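The Paper Clear-Out: a small gallery

Posted January 22, 2025

We moved into the Ernness rooms in June with one van, two kettles and what turned out to be nineteen boxes marked MISC. Eleven of those have since been emptied, mostly on to other surfaces. The remaining eight live under the stairs and are not discussed.

This winter's job was the white table. It is a perfectly good table, bought from the Siddiqui office sale in Tromarby, and its whole purpose was to be the place where you could put down a thing and look at it. By the autumn it was the place where you put down a thing and then another thing on top of it, until the lot was tall enough to lean against the wall for support. Someone had filed a sandwich menu under it. Someone else had filed the table's own assembly leaflet in it, three layers down, next to a bag of the screws we had been accusing each other of losing.

The rules were simple and went up on the door. Anything with a plug goes on the Vurkier shelving. Anything made of paper is either read, filed or recycled by the end of the day. Anything in a bag is opened before an opinion is formed about it. The last rule was added after the business with the curtain hooks.

Paper was the slow part. Receipts you can be ruthless with, and old delivery notes more or less recycle themselves. Product booklets are harder. They come on good stock with handsome covers, and it feels rude to throw out something that somebody plainly spent a week choosing a sand dune for. So they get kept, and they get kept in pairs, in case the first one should ever be lost by the people who have never opened it.

A few views of the table as it now is. Click to enlarge, if you like tables.
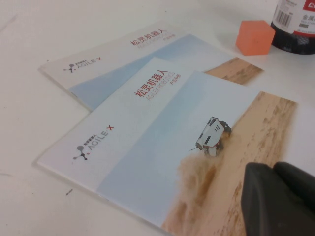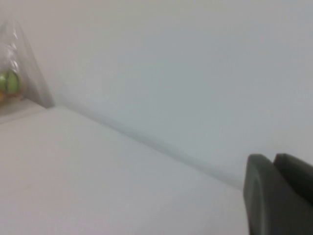 The white table: two AGILE·X booklets with matching covers in the first, and a clear plastic bag at the far left of the second.

The booklets have been given a magazine file of their own, with a label, which is more than the insurance papers have got. The faint scuffs on the tabletop have had a go with the cream cleaner, a go with the other cream cleaner, and a go with a pencil rubber on the advice of the internet. They are now considered part of the design.

As for the wall, there was talk of a pinboard. It was good talk, with measurements. Then it was pointed out that the last pinboard held a takeaway voucher, a key to nothing and a calendar two years out of date, and the talk moved on to lunch. The wall stays plain for the time being -- it is restful, and it shows up in the evening what colour the bulbs really are.

Still to do:

The drawer under the printer, which opens as far as it wants to.

The Vurkier shelving, bottom shelf only. The upper ones are fine so long as you don't take anything off them.

The three boxes of cables from the Tromarby office. Two are labelled "good cables". The other is labelled "cables".

More pictures when the drawer opens.

Back to all galleries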